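From: Kenta Uchida
To: Tristberg kitchens and worktops list
Date: 30th March
Subject: Re: Sealing marble before the August letting

Apolinar Zamudio wrote:
> We have just taken on the flat in Pollunport and the kitchen has
> marble all the way along one side. The last owner left a tin of
> Vuvow sealer under the sink, half used, no instructions. Do I put
> it straight on? Also there is a dull ring near the hob which does
> not shift with washing up liquid. We want to let from August so
> I would like to get it right once and leave it.

Apolinar,

Don't put it straight on. Find out first whether the stone needs it. Put a spoonful of water on a part you use a lot and leave it while you have a cup of tea. If the patch has gone darker when you wipe it off, the water is getting in and the stone wants sealing. If there is no change, leave it alone for now. Sealer that can't soak in dries on top as a smeary film, and getting that off is a worse job than putting it on.

The dull ring sounds like an etch mark, from lemon or vinegar or wine. Sealer won't stop those and won't hide them. On a polished top you need marble polishing powder and a damp felt pad, worked in small circles. If you can feel the mark with a fingernail it wants sanding first – I started at 300 grit and went up in steps to 3000, wet all the way, and it took me most of an evening for one mark the size of a saucer. 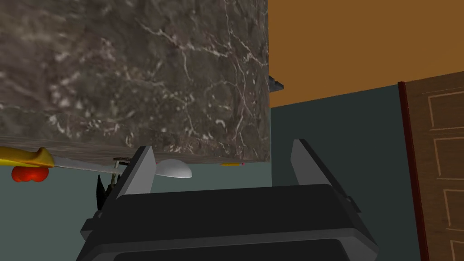
I would throw the old tin away. I don't know how long Vuvow keeps once opened, but mine went thick over one winter and wouldn't spread. Whatever you buy, try it on an offcut or behind the kettle first. Two thin coats, and wipe off all the extra before it dries.

For tenants, leave a bottle of pH neutral cleaner and a note asking them not to use limescale spray. I put out 2 chopping boards as well and have had fewer marks.

If you would sooner pay someone, Tóth on the harbour road did my mother's hearth and charged 100 for the visit – that was last year, so ring and ask.

Kenta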